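# Unit 4: Reading a Lease Before Signing

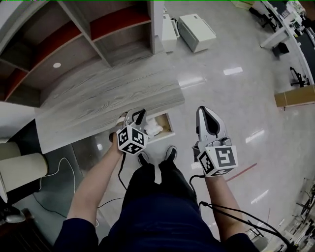
**Hurkthorpe College – Department of Housing and Consumer Studies**

These notes accompany the second lecture of the autumn term. Students should read them alongside the Plemell tenancy agreement issued in the first week.

## 4.1 What a lease records

A lease sets out who may occupy a property, for how long and at what cost. The agreement names the landlord and the tenant, gives the address in full and states the date on which the term begins. Any promise made during a viewing should be put in writing before either party signs.

## 4.2 Rent and deposit

In the Plemell agreement the monthly rent is 1091 pounds, payable in advance. The deposit is 1161 pounds. Students should note that the two sums are treated separately: the deposit may not be used as the last month's rent unless the landlord agrees.

Clause 13 deals with late payment. It is often misread, and will be discussed in the seminar.

## 4.3 Repairs

The landlord is responsible for the structure, the heating and the supply of water. The tenant is expected to carry out small tasks – changing a light bulb, for instance – and to report faults promptly. Reports should be made in writing and a copy kept.

## 4.4 Ending the term

Notice must be given in the form the lease requires. The Obura case study, on page 63 of the reader, concerns a tenant who gave notice by telephone only.

## Preparation for the seminar

- Read clauses 9 to 13 of the Plemell agreement.
- Write one paragraph on the Obura case study.
- Bring the inventory form from Unit 3.

Written work is due in the first week of October and should be handed in at the department office.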